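Collecting Grasp Examples: Frequently Asked Questions

Last updated 17th October

What counts as one example?
One attempt at picking something out of the bin. We save the view before the arm moves, the point it aimed for, and whether the object was lifted. Failed attempts are saved too, and they are labeled the same way.

Who chooses the objects?
Whoever is on shift. Take them from the shelves at Rekstead and mix the types: something soft, something hard, something round. A tape measure and a duster behave very differently in a gripper, and the model needs both.
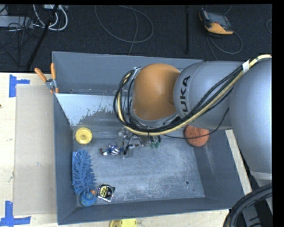 Vona Barajas

How full should the bin be?
Full enough that some objects touch, with part of the floor still showing. If everything is spread out, the model only learns the easy case. Push a few things up against the walls.

How often do I change the set?
Swap the objects after 37 attempts. Between swaps, stir the bin by hand with the arm stopped.

Can I move the bin?
No. If it gets bumped, line it up again and run the position check before you continue. Attempts made before the check are thrown out.

What if the gripper picks up two things at once?
Mark it as a double. Doubles are kept in their own folder and reviewed in December.

Do I need to have worked with robots before?
No. New people at Tullamthorpe do 2 shifts alongside someone else and then work alone. Keep the hand control within reach the whole time.

Can I use the examples in my own project?
Yes, if you work here. Ask for read access and name the session number in anything you write up. Session 23 has a labeling error and should be left out.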